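Famano Help Desk
Ticket 2538: Invoices print with the bottom line missing
Status: Resolved
Opened by: Farah Mangundap
Handled by: Liviu Ciobanu

Farah Mangundap wrote:
Hello, and sorry to bother you again so soon after the stock labels business. Since we moved the shop computer over to the new version, every invoice I print loses its last line, the one with the total on it. On the screen it looks perfect. I have tried the Pleva printer in the office and the older one by the back door, and both do the same. My colleague Yusri Ismail says it only happens when there is a delivery address, but I printed one without an address and the total was still gone, so I don't know what to think. Customers are being very kind but they do rather want to know what they owe!

Liviu Ciobanu replied:
Hello Farah, no bother at all, and thank you for trying both printers before writing, which has saved us a good deal of to and fro. Could you open Settings, then Printing, and tell me what it says next to Paper and next to Bottom margin? Please also save one of the bad invoices as a PDF and attach it. If the total is missing from the PDF too, we can leave the printers in peace.

Farah Mangundap wrote:
Paper says Letter. Bottom margin says 3. The PDF is attached and the total is missing there as well. I should say that I didn't choose Letter, I've never owned a sheet of it in my life.

Liviu Ciobanu replied:
That is a great help. The update set your paper size back to Letter, and your invoice layout was drawn for A4, which is a little longer, so the last line falls off the end of the page. Please do the following:

1. Go to Settings, Printing, Paper and choose A4.
2. Leave the bottom margin as it is.
3. Press Save and wait for the green tick.
4. Close the program fully and open it again.
5. Preview an old invoice before you print anything.

If you use the Novness layout for your trade customers, it keeps its own paper setting, so you'll need to do steps 1 to 3 there too.

Farah Mangundap wrote:
The ordinary invoices are right again, thank you!! The trade ones were still wrong until I read your last paragraph properly, which I ought to have done in the first place. Yusri's theory about the addresses makes sense now as well, in a way, as the trade ones nearly all have them. One more thing while I have you: there are around 200 invoices that went out without a total. Do I have to open each one to send it again?

Liviu Ciobanu replied:
No, please don't, you'd be there until June. Go to Invoices, filter by the date of the update, tick the box at the top of the list and choose Send again. I'd suggest sending 2 to yourself first, one ordinary and one trade, just to be sure. I have passed the paper size fault to Miklós Gál, who looks after the updates, and he has added it to his list.
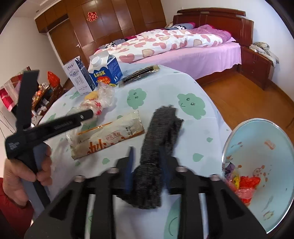
Once both test copies have reached you with their totals showing, go ahead with the rest. I'll leave the ticket open until the end of the day in case anything else turns up.

Farah Mangundap wrote:
Both came through with totals. All sent. You can close this one, and thank you for being so patient with me.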